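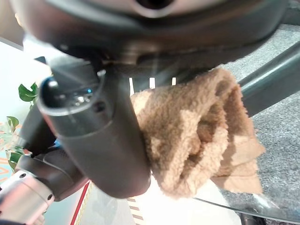
**Towels: fold or roll? (and how many do you people keep)**

**cisneros_home** – 7:42 pm

ok so doing the linen closet tonight. Tan terry bath towels, the thick loopy kind. Been folding in thirds forever and the stack keeps sliding off the shelf. Shelf is shallow, 2 towels deep if I fold them small. Roll instead? Also one of them has a raggedy edge now, do I toss it or trim it

**Tromix** – 7:50 pm

Roll. Done. Thirds the long way, then roll from the hem end. Fold side out so you see the round part.

**mudroom_meg** – 7:58 pm

Disagree, rolled takes MORE room with thick terry. Tried it in our old place, fit maybe half of what I had before. Thin ones sure. Thick ones fold in half, half again, then thirds. Folded edge to the front. Stack stays put if you don't go too high.

**Tromix** – 8:03 pm

only if you roll loose. Roll tight

**mudroom_meg** – 8:04 pm

tight rolls come out creased to heck and squash the loops. no thanks

**cisneros_home** – 8:11 pm

ok tried both on the bed just now. Rolled looks nicer, folded def sits flatter. Rolls want to open back up on me, these are pretty fluffy. Maybe I'm using too much softener??

**willodus** – 8:20 pm

Softener is bad for terry, coats the loops and then they don't soak up anything. Skip it for a few washes. Dryer balls or just a good shake before they go in. Shake matters more than anything you do on the shelf imo, a towel that dried all bunched up never folds square.

Ragged edge – trim the threads with scissors, do NOT pull. If the hem itself is going run a zigzag down it. Five min job.

**Tromix** – 8:26 pm

or make it a car towel. Life's too short to hem a towel

**willodus** – 8:29 pm

it's one straight line lol

**sakenwood_sue** – 8:41 pm

Nobody asked but what's the weight on these? Mine are from the Sakenwood outlet and the heavy ones just do not roll, period. The lighter ones roll fine. If yours feel like a bath mat, fold. And brown/tan ones fade weird on the fold line if the closet gets sun, so flip the stack now and then.

**cisneros_home** – 8:50 pm

no idea, tags got cut off. No sun in there thank god, it's a hall closet. Going with meg's way for the bath ones and rolling teh hand towels in a basket. Trimmed the raggedy one, looks ok. Will see after next wash

**mudroom_meg** – 8:53 pm

victory

**Tromix** – 8:55 pm

hand towels are rolled so I'm calling it a tie

**willodus** – 9:14 pm

before you put them all away – leave the closet door open tonight if any feel even a little damp. Thick ones fool you, outside's dry and the middle isnt. Ask me how my August went

**cisneros_home** – 9:20 pm

ugh. ok going back to check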